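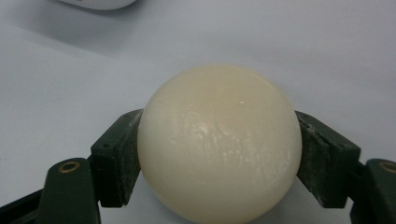
Old fiddle with a buzz on the open G, what should I check first?
Posted by Turnano

I play folk fiddle in a band in Gustelholm. My instrument has a 1945 label inside. Since June the open G buzzes when I bow hard, but only on that string. I changed the strings 2 weeks ago and it made no difference. We have a dance to play in 7 days. Can I fix this myself?

Lobo
Check the fine tuners. A loose screw or lock nut on the tailpiece will do it. Turn each one in a little and play again. Then take off the chin rest and shoulder rest and try without them.
If it still buzzes, look at the nut. When the G slot is worn too deep, the open string rattles on the fingerboard, and it goes away once you put a finger down. A strip of paper under the string at the nut is a good test – if the buzz stops, you have your answer. A repair shop can fill or replace the nut, usually the same day. Don't file anything.

Pralar
Could be an open seam. Tap all along the edges with a knuckle and listen for a rattle. Mine was that. No superglue, take it to a shop.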